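The bakery in Dirnholm opens at 6, but the lights have been on since well before that, and by the time I arrive the owner has already shaped the second batch of rye. She waves me in with a floury hand and starts talking before I've found my notebook.

"You have to smell this first," she says, and holds a tub of starter under my nose. It smells like green apples and a little like beer. She has kept it going for 20 years, through two moves and one very hot August when the fridge quit. "I fed it three times a day that month. I slept in pieces!"

She grew up over in Clirgate, where her grandmother baked once a week for the whole street. The loaves were dark and heavy and had to last until the next bake, and she didn't care for them at all as a kid. "I wanted the soft white stuff in the bag. Then I moved away and couldn't find that bread anywhere, and I missed it so badly that I started calling home for the recipe. There wasn't one. My grandmother said, 'Flour until it looks right.'"

So she worked it out herself, one loaf after another, writing down every weight. The notebook is still on the shelf, and it's wonderful, full of crossed-out numbers and rude remarks about her own crusts. Loaf 32 was the first one she gave to anybody.

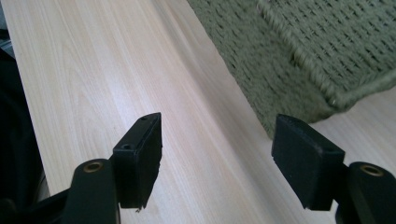
Rye dough is a different animal from wheat, she tells me, and most people give up on it too soon. It never gets stretchy, it sticks to everything, and beginners keep throwing in more flour until they've made a brick. Her advice is to wet your hands and go easy. She's just as firm about what you work on, and she likes pale, smooth wood with a fine, long grain, bare and with plenty of open space. "Steel is fine, marble is fine, but dough on wood feels friendly. I can tell by touch how it's doing."

I ask about flour and that sets her off again. Most of hers comes from the mill at Masley, stone ground, and no two sacks behave the same. Some drink up water like crazy. She bakes a small test loaf from each new delivery, 345 grams of flour, always the same pan, and eats it with butter and salt while she decides what to change. (I got the heel of this week's. I could have eaten the rest.)

What would she tell someone starting out? "Bake the same loaf ten times. Don't hop around. And let it cool, please, a whole day for rye. I know it's hard."

The next batch is due out of the oven, and there's already a customer knocking on the glass.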